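Plenside Tableware Library: Frequently Asked Questions
Last revised 30/12/2025

What is the tableware library?
It is a lending stock of plates, bowls, cups and serving dishes held at the Plenside hall. Households and groups in the district can borrow from it for meals, wakes, birthdays and similar events. The current inventory stands at 3,901 pieces.

Who can borrow?
Anyone with a Plenside address and an active account. Accounts are opened at the desk with one proof of address. Groups need a named contact who signs for the whole loan.

What does it cost?
Loans of up to 216 pieces are free. Larger loans carry a flat handling fee, listed on the price sheet at the desk. A refundable deposit applies to every loan regardless of size.

How long is a loan?
Eight days, counting the day of pickup and the day of return. One extension is possible if the pieces are not reserved. Extensions must be requested before the due date.

How do I reserve?
Use the reservation form in the Ollivura booking system. Enter the pieces by shelf code, not by description. The system holds stock as soon as the form is accepted and sends a confirmation with a loan number. If no confirmation arrives, the reservation does not exist and the form must be sent again.

Can I mix patterns?
Yes. Series are shelved separately, but any combination can be put on one loan. Eskildsen pieces are the exception. They are lent only as complete sets, as replacements are no longer made.

How should pieces be packed for return?
Use a rigid, open container with a flat bottom. Place bowls first, then smaller items. Do not stack cups inside one another – the rims chip and the handles wedge. Newspaper leaves ink on unglazed feet, so use plain paper or cloth between pieces. 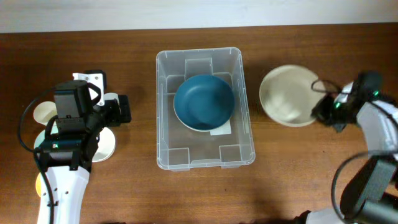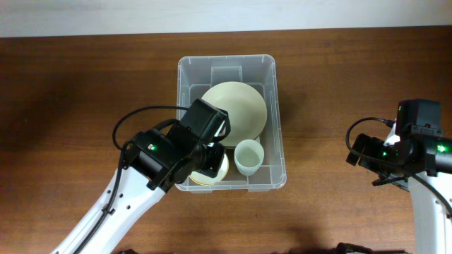
Bowls and other dishware, with cups in the last photo.

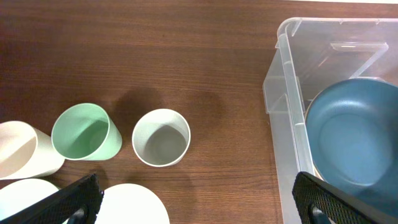
Do I have to wash everything first?
Yes. Food residue must be removed before return. A household dishwasher is acceptable for all glazed stock on a normal cycle. Pieces with a metallic rim are marked with a red dot on the base and must be washed by hand. Loans returned dirty are charged a cleaning fee, taken from the deposit.

What happens if something breaks?
Write the shelf code and the number of broken pieces on the return slip. Keep the fragments out of the container. Ordinary stock is charged at replacement cost. Hairline cracks that were recorded on the pickup slip are not charged, so check the slip before leaving the desk.

Do you accept donations?
Glazed stoneware and porcelain are accepted in groups of eight or more matching pieces. Single items, crystal and anything with visible repair are declined. Contact Sólveig Kjærgaard before bringing donations in. The next intake is in January.

Why is the Clirel series unavailable?
All 732 Clirel pieces are being recoded. They will return to the booking system in batches as the work is finished.

Whom do I contact about a deposit?
Nermina Babić handles deposits and disputed charges. Include the loan number in the subject line. Refunds go back to the card used at pickup; cash deposits are refunded at the desk only.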